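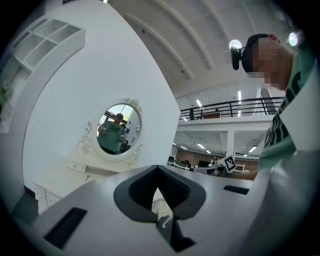 Dressing room, vanity against white wall

**Unit 24, Alonmont. Furnished rental, safety walk-through**
December 29, 2023. Checked by Roya Shahbazi, copy to Bijan Tehrani.

- [x] Smoke alarm, hall: sounds on test. Battery dated October.
- [x] Smoke alarm, bedroom: OK.
- [ ] CO alarm: missing. Bracket is still on the wall by the boiler closet.
- [x] Wall outlets: all tested, covers tight.
- [ ] Dresser: no anti-tip strap. Same comment as last year.
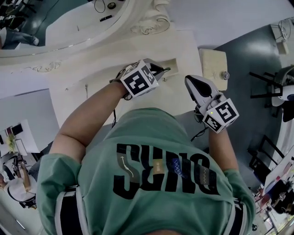 Cream-white vanity table, dressing room

- [x] Window locks: OK. Bedroom sash is stiff, needs wax.
- [ ] Bathroom GFCI: trips but won't reset. Shiyu Zhong to replace before move-in.
- [x] Water heater: set to 120, relief valve pipe clear.
- [ ] Under-sink filter (Filtia): cartridge overdue. Slow drip at the left fitting, put a bowl under it.

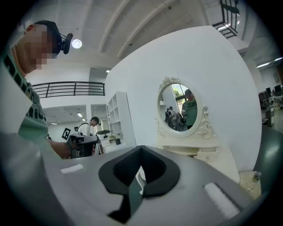

- [x] Electric meter: 1,127.
- [ ] Back steps: second tread loose, handrail needs about 9 screws. Do not use until fixed.
- [x] Fire extinguisher: gauge in green, tag current.

Recheck open items with Zohreh. Keys are back in the lockbox.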